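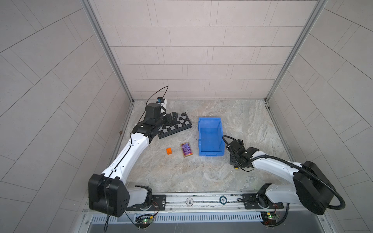 Folding chess set: how to store board and pieces together?

Asked by Endine
493 views

I have a folding board, black frame with gray and black squares. The hinge has started to loosen. At the moment it goes into a blue plastic bin with card games and small loose parts on top. Should it be stored flat or on edge? Also, is it safe to leave it on a stone-look floor between uses? Ground floor room, unheated from October.

2 answers

Rissanen
7 votes
On edge, closed, with the hinge down. Flat is fine only if nothing sits on it. Card boxes pressing on the middle of a folded board put the load on the hinge screws. Tighten those first. If they spin, fill the holes with a toothpick and wood glue (wood frames only) and leave it overnight before refitting. Floor: fine for an afternoon. Over winter use a shelf, as a cold floor collects moisture and the squares can lift if they are printed paper.
Comments (4)

Bronisława Borkowska
1 vote
I keep mine in a pillowcase. Pieces in a zip bag, cubes and dice in another bag. Measure the bin before buying a new one, mine was too short by the width of the frame and I had to return it.

Endine
Screws were loose, not stripped. Tightened. Will try on edge.

Shares: 4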